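Clelturent open day: is the desktop teardown demo worth the drive?

I've been to my share of robot open days and most of them are a guy, a slideshow and a plate of cookies. So my hopes were pretty low when Urmila Sisodia from my repair group talked me into going to see the Clelturent place in Narkusby in March. Well, I stayed the whole afternoon and missed my bus!

First the practical stuff. Tickets were 14 dollars, you book online, and they take groups of up to 4 at each bench, so you get to stand close and ask all the dumb questions you want (I did). Parking is fine. Coffee is not fine. Bring your own.

The bench I liked best was the desktop computer one. Malte Heitmann was running it, and he's one of those people who will happily stop in the middle of a sentence to show you a bracket. They have an arm reaching down into an open tower case laid on its side, and the idea they're working on is getting it to handle parts and cables inside a PC so old machines can be stripped for reuse. If you've ever scraped your knuckles on a drive cage you'll understand why I was sold on the idea right away.

What surprised me was how cramped it all is in there. On a video an arm like that looks like it has all the room in the world. Up close you've got a cable looping up on one side, a metal cage on that same side, and a gripper that has to come in at an angle next to them. Malte told us cables are the hard part, way harder than anything with a screw in it, and I believe him. My own hands hate them too.

The 3D-printed fixture plate next to the case got me more excited than the arm did, which probably says something about me. A tall post, blocks, little U-shaped holders, all on one plate! I asked Yasaman Pakzad if they sell them and she said no, but people keep asking. Put me down as one more.

Now the grumbles. It's slow. If you want speed and drama, go watch the box stacking at the next bench, my nephew would have picked that one in a heartbeat. The talk in the side room ran long and had 143 slides (the number was in the corner of the screen, I was watching it). And the handout was photocopied so faintly I gave up on the second page.

Would I go again? Yep, and I'd skip the talk and spend the time at the benches. Four stars from me, and it'd be more with better coffee.
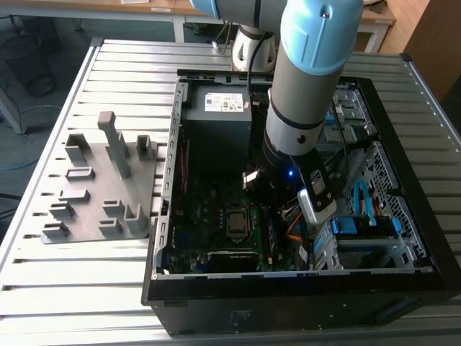

The PC bench at Clelturent, gripper down in the case and the fixture plate beside it.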